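Notebook entry, 2022-06-16
Fosgate Laboratory, population genetics bench. Reltik valley samples, second extraction round.

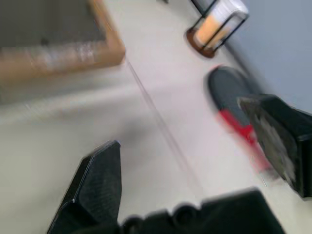 Which samples from the Reltik set can be used for the comparison with the Arruda reference panel?

The 31 samples with complete consent forms and a recorded birthplace for all four grandparents. Samples with only parental birthplaces are kept in storage and are not to be sequenced under the present protocol.

Extraction was repeated on 7 samples that gave low yield in February. Of these, 5 now meet the concentration threshold. The remaining two are to be held until the Gosska kit is restocked. Elution volume was reduced for the repeats, and the change has been entered on the batch sheet.

Contamination check: blanks clear on both plates. One sample shows a mitochondrial call that does not agree with the earlier run. The tube label and the plate map differ by one well. The result is withdrawn pending a fresh aliquot.

Note on reporting. Draft tables used the heading "origin" for the cluster assignments. This is to be changed to "closest reference group" throughout. The panel contains present-day donors only, and similarity to a present-day group does not establish descent from it. The coastal villages are thinly covered in the panel, and estimates for donors from that area may shift by up to 4 percent when the reference set is changed.

Outstanding: corrected plate map; relatedness filter to be run again before the principal components plot; second reading of the surname field, where spelling variants are still entered as separate families.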